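From the Shared Kitchen
The third-floor corner, chips, and what we are asking of you before winter

When the residents of Drandton House voted to turn the old post room into a shared kitchen, the argument was over soup. People saw themselves making soup for one another. A sum of 3000 was set aside, Sinéad Ó Dubhghaill drew a plan on the back of a parking notice, and there was talk of a stockpot.

What people make is chips.

I have been keeping the sign-up book since we opened, and I can report that the soup faction has used the kitchen twice. The chip faction is in most evenings. They bring them in from Paredes on the corner, or they bring them down cold from the night before, and they want them warm. I pass no judgement. I had some myself while writing this, and they were perfectly all right, if a bit bendy.

The bend is the main subject of this item, as three separate notes about it have been left in the book. Chips go soft in a microwave. No setting will prevent this, and the person who wrote "try DEFROST??" should know that I did. What does help a little is spreading them out in one layer, giving them a short burst, shuffling them about and giving them another. Milagros Rivadeneira puts a sheet of kitchen paper underneath and swears by it. Sebastián Maldonado says the only decent answer is a dry frying pan on the hob, right next door, and he says it to anyone standing near the microwave whether they have asked or not. He's right, unfortunately. Five minutes in the pan, no oil, don't crowd them.

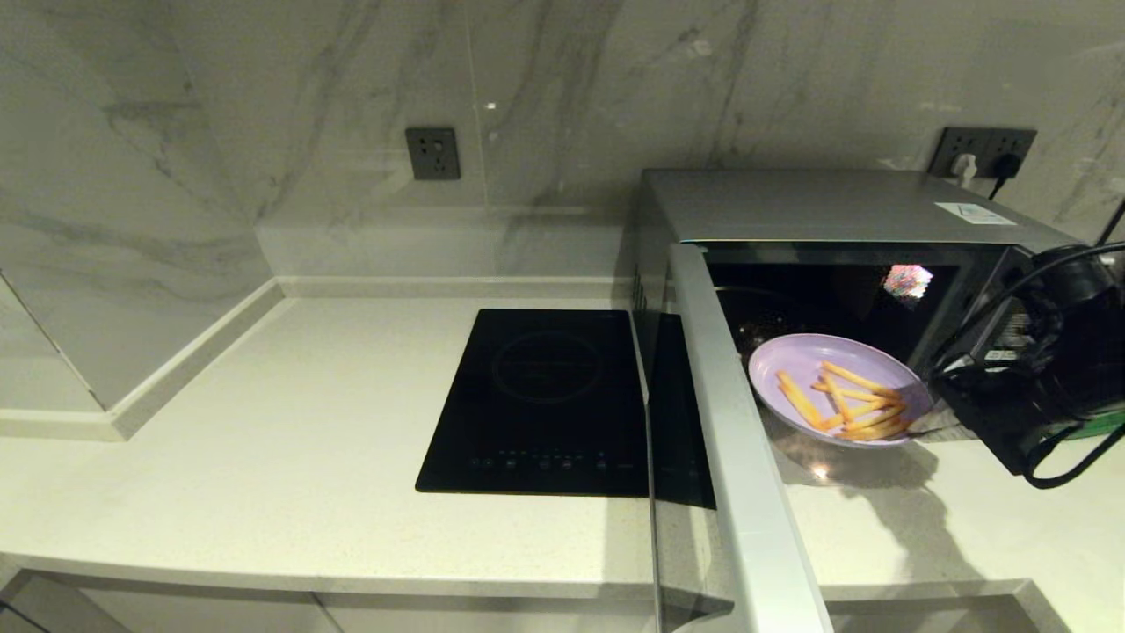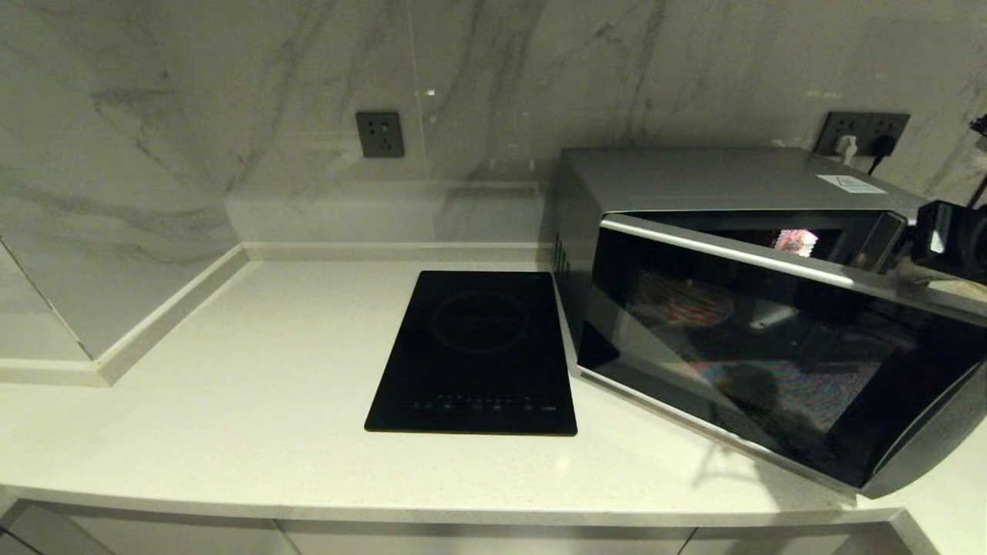
Our corner: hob in the middle, microwave on the right, and chips in the first picture.

Now to the matter of the microwave door. It opens to the left, over the hob, and when it is wide open the two of them are sharing the same bit of air. Anybody stirring a pan at that moment has to lean back like someone avoiding a kiss from an aunt. Hipólito Navarrete has proposed moving the microwave to the other end. There is no other end, as the marble ledge is in the way, and the marble ledge is staying because the quote from Gravier to take it out was 600 before they had even looked at what was behind it. So the rule is simply that whoever is at the hob has priority, and whoever is at the microwave says "door" before opening it. This has worked well so far, apart from the evening when two people said it to each other for some time.

A few smaller things from the book.

The hob is induction. If your pan doesn't hold a magnet, it won't heat, and pressing the buttons harder will make no difference. There are two pans in the cupboard that do work. Please put them back in it.

The single socket on the wall above the hob is for blenders and the like. Do not trail a phone charger from it across the glass. I shouldn't need to write this down, but page 11 of the book suggests that I do.

Plates go in flat and come out flat. Tipping one to see whether the middle is hot is how we came to have peas under the turntable, and I don't want to go through that again. Use both hands, or at least a cloth.

The worktop is quartz and looks as if it would survive anything. It doesn't like very hot pans put straight down on it, so use the cork mats. It does not mind tea, but I do, so wipe it up.

Pascual Sosa has offered to run a soup evening in December for those who still believe. He needs up to eight people, a ladle, and somebody who remembers what became of the stockpot. Names in the book, please, on the page marked Soup, where there is no shortage of room.

The book hangs by the door as usual. The pen is on a string now – a short one, after what happened to the last three pens – so you will have to stand quite close to the wall to use it.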